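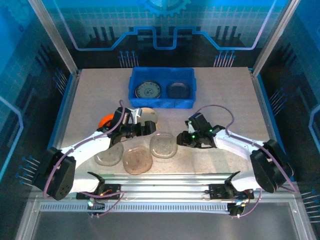

*Slide 1: blue crate on a speckled tabletop*

**Speaker notes, returnable packaging talk, 6 Dec 2018**

Open with scope. Closed-loop crates only, Fallelden depot to the Jonlow stores. Pallets are Cameron's session.

**Slide 2, pool size.** The pool is 4000 crates. Pool size is daily volume times cycle time, plus a buffer for loss and repair. Cycle time runs from dispatch to ready-for-dispatch, so washing counts. Most models leave it out.

**Slide 3, dwell.** Stores hold empties too long. Target is 2 days, measured from unload to pickup scan. Explain the October gap in the chart: scan data missing, no interpolation applied.

(Pause. Heidrun Kaufmann may want to comment on the scan data.)

**Slide 4, deposits.** Compare the 3 charging models: flat deposit, daily rental, loss-only billing. Daily rental shortens dwell but adds invoice disputes. Do not quote rates.

**Slide 5, washing.** Drying is the bottleneck. Damp crates spoil paper labels. Mereana Whitelaw has the drying curves if asked.

Questions on software: refer to Jolene Rutherford. Leave the cycle time formula on screen during Q&A.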